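4.2 Subscription take-up after the storefront move

We looked at 3130 reader accounts across two digital magazine titles, Skorkia (food and home) and Trudider (regional travel). Both had sold single issues through their own apps. Both moved into the Zekton storefront in November. Accounts opened after the move were kept apart from older ones, and staff and press log-ins were dropped before anything else was done.

Of the accounts, 839 took a paid subscription within the trial window. Most came from Skorkia. Trudider did less well, partly a pricing matter – its yearly rate went up in the same month, which we could not seperate from the effect of the storefront itself. Treat the Trudider result with care.

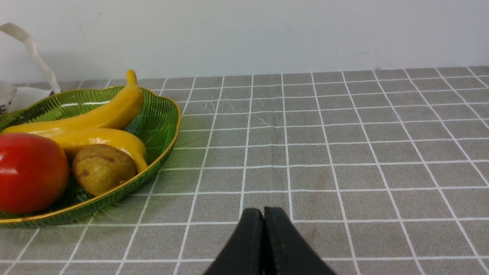 Figure 3. Artificial fruit in a green glass bowl, on a gray cloth.

Cover and sample-page pictures mattered more than we had planned for. Vasilakis, the layout tool used by both titles, squeezes every picture down to a small tile for the storefront shelf, and fine detail goes first. The thin gold rim on the green glass bowl in Figure 3 is the sort of thing we mean, also the white lines on the gray cloth. Large plain areas of color, like the yellow of the bananas, are a safer bet at shelf size. We did not test this formally. A follow-up with matched pairs of covers would be usefull.

Price display was the other factor. Half of new readers saw the monthly price first, half the yearly. Monthly-first brought more sign-ups and also more cancellations in the second billing period. Net effect small. Editors at both titles preferred yearly-first all the same, for cash reasons outside the scope of this paper.

Downloads are a poor stand-in for reading. An issue pushed overnight counts as delivered whether or not it is opened, so the tables that follow use opened issues only. Opens were logged on the device and sent at next connection. Some late logs are missing – mostly readers who were offline for long stretches. We left these gaps as they are, no filling in.

Print subscribers who linked an existing account were given the tablet edition free. They are left out of the paid total but kept in the open counts, as both publishers report them that way to advertisers.

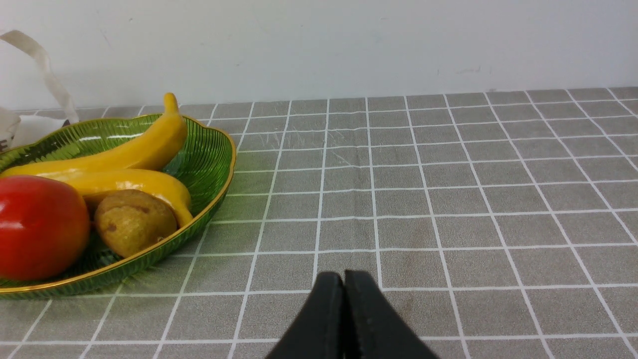
4.3 Reader survey

A short survey, 13 items, went to 2000 accounts drawn at random from the full set. Sent by email in the morning, one reminder, no reward. Items covered how the reader found the title, what they paid for other magazines and whether the print copy was still coming to the house. Wording was the same for both titles except for the magazine name. Free-text answers were read by two coders working apart, disagreements settled by discussion.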